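Die Regel mit den zwei Unterschriften

Als ich in Tratstead anfing, gab man mir einen Ordner und einen Stuhl am Fenster. Der Ordner hatte 333 Seiten und hieß Betriebsordnung für assistierte Nahtsysteme. Ich sollte ihn bis April gelesen haben. Danach durfte ich prüfen.

Prüfen hieß: neben der Konsole sitzen, während jemand anderes nähte, und alle Abweichungen in das Protokoll eintragen. Wir arbeiteten am Übungsgewebe. Was bei uns durchging, bekam die Freigabe für das Krankenhaus in Besell, und was nicht durchging, kam mit einem gelben Zettel zurück in die Werkstatt.

Die Chirurgin, der ich zugeteilt war, redete wenig. Sie hatte den Ordner mitgeschrieben, zumindest die Kapitel über die Instrumente. An Kapitel 5 hing sie besonders. Darin stand, dass der Faden zwischen zwei Greifern nie unter Zug übergeben wird. Der eine Greifer hält, der andere öffnet sich, nähert sich, schließt, und dann erst lässt der erste los. Das System konnte die Übergabe auch allein, schneller als jede Hand. Kapitel 5 verlangte trotzdem, dass ein Mensch sie jedes Mal bestätigte, mit dem linken Pedal.

Bei Elance, wo die Steuerung herkam, hielt man das für überholt. Sie schickten uns eine Auswertung von 800 Übergaben ohne Pedal. Keine war misslungen. Im Begleitschreiben baten sie, die Bestätigung auf den ersten Knoten einer Sitzung zu beschränken. Zwei Unterschriften fehlten noch, ihre und meine.

Sie legte das Schreiben auf die Fensterbank und stellte ihre Tasse darauf.

»Heute nähen wir wie immer«, sagte sie.

Es war kurz nach zwei. Der Raum roch nach Desinfektionsmittel und nach der Suppe, die jemand im Flur gegessen hatte. Ich las die Checkliste vor, sie antwortete. Kamera sauber. Greifer kalibriert. Pedal frei. Not-Halt geprüft. Beim Not-Halt musste ich selbst drücken, so stand es im Ordner, und ich drückte, und die Arme blieben stehen. Dann gab ich sie wieder frei.

Die ersten Knoten gingen ohne Eintrag durch. Ich sah auf den Monitor und sagte die Schritte leise mit, was nicht vorgeschrieben war. 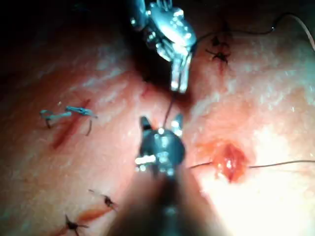
Bei der nächsten Übergabe wartete das System auf das Pedal, und sie trat nicht. Ich sah auf die Uhr im Protokoll. Nach 110 Sekunden ohne Bestätigung hätte ich abbrechen müssen.

»Was sehen Sie?«, fragte sie.

Ich sagte, der Faden sei frei, der Abstand in Ordnung, kein Zug.

»Und das Gewebe?«

Darauf hatte ich nicht geachtet. Ich beugte mich vor und sah es mir an, die ganze Fläche, auch die Ränder. Dann sagte ich, was ich sah, und sie nickte und trat auf das Pedal.

Ich trug die Wartezeit ein. In die Spalte für die Ursache schrieb ich erst »Bedienerin«, strich es durch und schrieb »Rückfrage an Prüfer«. Eine solche Kategorie gab es nicht. Die Software von Lo Presti, mit der wir die Protokolle führten, nahm sie trotzdem an.

Am Abend nahm sie die Tasse von dem Schreiben. Auf dem Papier war ein brauner Ring. Sie schob es mir hin und suchte in der Kitteltasche nach einem Stift.

»Sie zuerst«, sagte sie.

Ich fragte, ob ich auch ablehnen könne. Sie sagte, das stehe auf der letzten Seite des Ordners. Ich holte ihn und schlug nach.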